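Robot Learns Drawers the Slow Way

The drawer, undefeated in most homes since somebody first overfilled one, has lost some ground at Altholm. A team led by Florencia Pereyra reports that its robot learned to open kitchen and hallway units from 300 demonstrations, with wrist cameras as its only eyes. Closed fingertips do the probing.

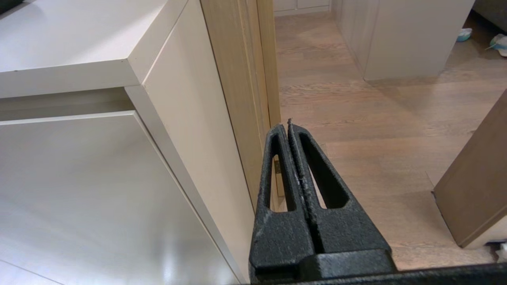
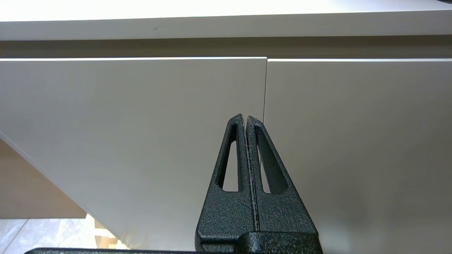

The method, called Veltlow, has the arm guess which way a front will move, tug gently, and guess again. In 391 trials it failed 51 times, mostly on units without handles. "It pulls on the wrong thing with great confidence," said coauthor Emiliano Acuña, who compared it to a houseguest. Doors are next, and the team has asked for more money.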